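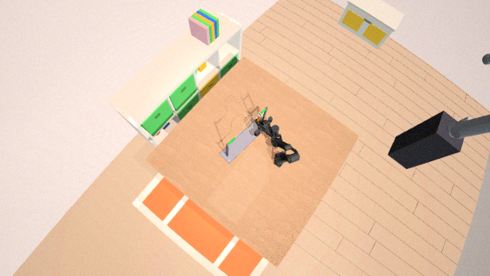 The Offer

The mediation was set for ten on Saturday, which was the first thing Na-rae didn't trust. Lawyers did not give up a Saturday for nothing.

"It's the only day the mediator had," said Teguh Sutanto, holding the lift. "He's very good."

"Good for who?"

"He's neutral."

"Then I don't see how he can be good," said Na-rae, and steered her aunt in by the elbow.

Myung-ja Yook had worn the navy suit she kept for funerals and the flat shoes she had worn everywhere since the operation. It was a shoulder, a day procedure. She'd be back at the shop in a fortnight, the surgeon had told her, and he had drawn her a picture of it on the back of a pathology form. That was two winters ago. She could lift a cup now. She could not lift a full kettle, or reach the top shelf where the thread was kept, or do up her own bra, and this last fact had been typed into a statement and sent to people she'd never met.

The offices were on the fourth floor of the Pyo Building, which was the tallest thing in Nanduncombe and had been half empty since it opened. Somebody had put out biscuits. Na-rae counted this against them too.

"So how it works," Teguh said, when they'd been put in a room with a jug of water and a window onto the car park. "The other side is down the hall. Mr Kelemen goes back and forth. Nothing said today can be used later."

"Convenient," said Na-rae.

"It is, quite. It means people can say things."

"Can they say sorry?"

Teguh looked at his folder. He was a tidy young man from Bisier who had taken over the file in February, from a woman who had taken it over from a man. Each of them had asked Myung-ja to tell it from the beginning. By the third telling she'd cut it down so far that Na-rae, listening from the kitchen, thought it sounded like something that had happened to a neighbour.

"They can," he said. "They mostly don't."

Ottó Kelemen came in at twenty past. He was large and creased, and he shook Myung-ja's left hand without having to be told, and Na-rae was annoyed to find she'd noticed. He sat down on their side of the table.

"Mrs Yook, I've read everything. I've read your statement twice. Is there anything you want me to know that isn't in there?"

"No," said Myung-ja.

"There's a lot," said Na-rae.

"You're the niece?"

"I'm the one who does the kettle."

He nodded as though this was a recognised position, and wrote something down. Then he went off down the hall and was gone for most of an hour. Teguh ate two biscuits. Myung-ja took out her glasses, cleaned them one-handed on her skirt and put them away again.

"What do you think they're saying?" she asked, in Korean.

"That you were always going to have a bad shoulder. That you should've done the exercises."

"I did the exercises."

"I know you did."

"I did them on the bus."

When he came back he had a number, and he said it to the table. It was lower than the letter last spring had been. Teguh made a small noise through his nose.

"They say the risk has gone up at their end," said Kelemen. "They have a new report."

"They have a new report every time we have one," said Teguh.

"Yes. That's how Skolden runs a file. You know that. If it goes to hearing, I'd expect you to do better than this. I'd also expect you to wait. The list is what it is."

"How long?" asked Na-rae.

"They're short two judges. You might get a date next year. You might get the date and lose it."

"So she takes less because you've run out of judges."

"I haven't run out of them personally," he said mildly. "But yes. That's a fair description of what they're offering you. They're paying for the part you can prove, and then taking some off for how tired you are."

Nobody on their own side had ever put it like that. Na-rae looked at him for the trick in it. She supposed it might be a thing he said in every room. He might be down the hall in ten minutes telling Skolden's barrister that the old lady was hard as nails and would happily wait until she was ninety.

She rather hoped so.
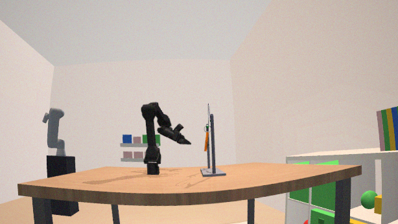
A black arm on a wooden table.

At lunch they were brought sandwiches, and Na-rae went to find the toilets and walked the wrong way on purpose. The other room had a glass panel in the door. Inside were two men in shirtsleeves and a woman at the end of the table with her coat on. She was reading her phone. A visitor's sticker on the coat said SEUL-GI YEO in thick pen.

Na-rae had expected the surgeon. She'd been getting a sentence ready for him since the car. She stood there holding it.

The woman looked up. She was younger than Na-rae, and she looked as though she'd been in the room for a week. After a moment she gave a nod, the sort you give someone whose parcel you've taken in by mistake, and went back to the phone.

"Who's Seul-gi Yeo?" Na-rae asked, when she got back.

Teguh stopped chewing. "Claims officer. She holds the authority. Why?"

"She's the one who decides?"

"Up to a point. Past that she has to ring someone."

"And who do they ring?"

He thought about it properly, which she gave him credit for. "I don't know," he said.

Kelemen went back and forth three more times. The number climbed in the way the lift had, with long stops. At ten to four it reached an amount that Teguh said, carefully, was within the range, and he turned his pad round so Myung-ja could see what was left once Bisier's costs came off, and the reports, and what was owed back for the treatment. There were several lines of it. The figure at the bottom was a good deal shorter than the one at the top.

"You don't have to decide now," he said.

"When does the offer end?" said Na-rae.

"Today."

"So she does have to decide now."

"Technically."

Myung-ja pulled the pad towards her with her good hand. She read each line, moving her lips a little, the way she read the wholesaler's invoices, and near the bottom she stopped and tapped the paper.

"What is this one?"

Teguh leaned over. "Sundries."

"What is sundries?"

"Photocopying, mostly. Couriers. It's – I can find out."

"Find out," said Myung-ja, and reached for a sandwich.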